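Aslı Kırmızıgül
New kitchen thread. I moved into the flat in Lekulthorpe in January and the mugs have finally got somewhere to live.

The old place had a shelf 18 cm deep over the sink. This one has no shelf at all, so everything I use daily has to stand on a surface.

I measured up before buying anything. The gap I had for mugs was 25 cm wide. Most of the stands I looked at were wider than that, or metal, and I didn't want metal. Went for a plain wooden mug tree in the end.

The teal mug with the yellow inside went on first. The pink one took longer to place.

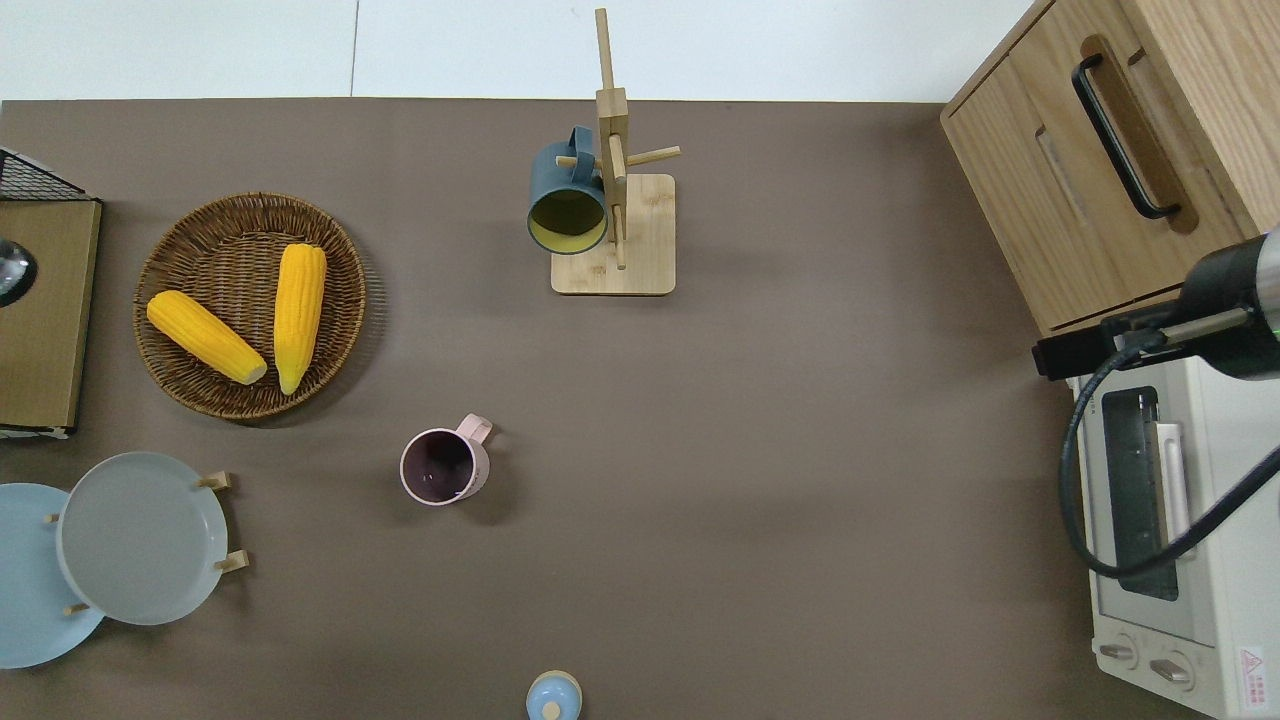

The tree came from Nekar, the homeware shop by the bus station. They also do one with a round base. I wanted straight sides so I could push it up against things.

Plates are in a wooden rack with pegs. I used to stack them flat and had to lift the lot to get at the bottom one. Standing them up takes more room but I can pull one out with one hand.

Erdem asked why the corn isn't in the fridge. It's two cobs and they're for tonight. The basket is for whatever is getting eaten next, and that has worked well so far.

One thing I'd do differently: the pegs on the tree are short. Fine for my mugs, but my gran's big tin one slides off, so that stays in the cupboard.

Another: oil the wood before you use it. I didn't, and there's already a ring on the base of the one I keep in the bedroom for necklaces.

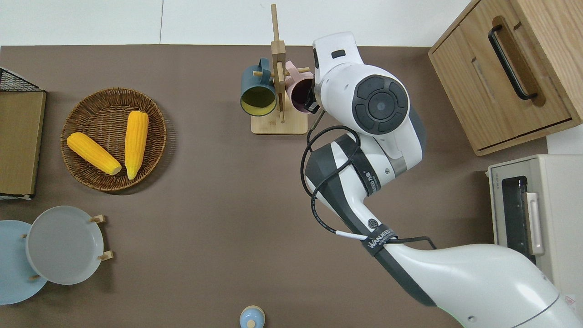
Teal on the left, pink on the right, corn for tea.

Someone asked about the order. I hang the mugs opposite each other so the weight is even. With both on one side it leans a bit when you take one off.

Next is the cutlery. I've seen a drawer insert from Finside that might fit, but I need to measure the inside of the drawer and the tape measure is still in a box somewhere. Will add to this thread when I've found it.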